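Keeping a Guessing Game Together: Cards, Hinges and the Box That Never Closes

Filed under Toys & Games, by Annapurna Amin

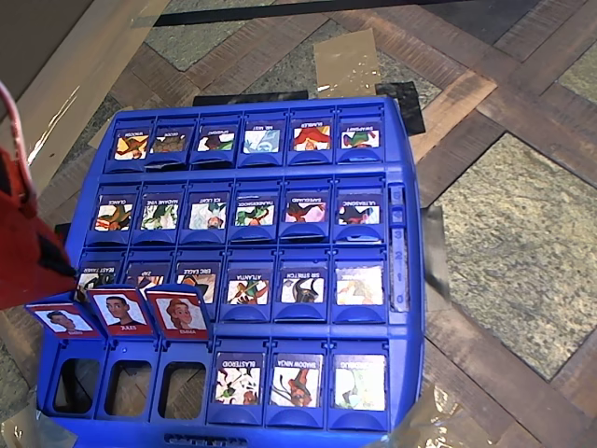

I've been meaning to write up the face-guessing games for ages, because they come through our toy library here in Gronville more than any other kind, and they come back in every condition you can imagine! We have 300 games on the shelves these days, and I'd say the flip-up ones take up more of my evenings than all the jigsaws put together (and I do love a jigsaw). So make yourself a cup of tea and I'll tell you how I look after them.

Start with the cards. Most sets have you slide each little card into its own frame, and people push them in from whichever side is handy and then wonder why the corners go soft. Lay the board flat, stand one frame up, and ease the card in with your thumb and finger low down on both edges. If it catches, take it out and look at the slot. Nine times out of ten there's a crumb in there, or a bit of glitter, and a dry toothbrush will get it. Please don't trim the card! I did that to a whole row once and they slid out every time the board was tipped.

Glare is another thing. On a shiny card under a ceiling light you can lose a face altogether, the way the pale one at the right of the third row has gone here, and then you get a child asking if their person has a hat when they can't really see the person at all. Turn the board a little, or move the lamp to the side. We play on the floor at home, mostly on the herringbone in the front room, and late afternoon is the worst time for it. An old bath towel under the board helps too, and it saves the parquet from scratches.

Now, hinges. The small frames usually snap onto little pegs, and when one pops off, somebody tends to force it back at an angle and that's how pegs get broken. Line up one side first, then bow the frame ever so slightly and let the other side click in. If your plastic is old and stiff, leave the board in a warm room for 30 minutes before you try. I've never had luck gluing a snapped peg, though Cosimo Piras swears he has one that's held through two winters.

For washing, take every card out first (every single one, I know, it's dull) and use lukewarm water with a drop of dish soap. Shake the board well and stand it on its edge overnight. Water hides in the hinge holes, and a damp card curls and won't lie straight again without a week under a dictionary.

Loose cards and frames go in a zip bag with the name of the game written on it in marker, and the bag goes in the box, under the boards. I used to keep all the strays in one cookie tin. By the time Sumathi Sastry and I sorted it out in June there were 67 pieces in there from goodness knows how many games, and we spent a whole morning matching blues.

If a card is gone for good, lay another one on white card stock, trace it, cut just inside the line, and let the children invent a new character. Superhero sets are wonderful for this. You've already got Mr. Mist, Madame Vine and Sir Stretch for company, so really anything goes, and ours now has a lady who can talk to soup. Make one for each board, mind you, and one for the draw pile if your game uses one, or she can never be the answer.

As for the box, tape the corners on the inside while it's still new. Packing tape is fine. Then a wide elastic around the middle, and store it flat.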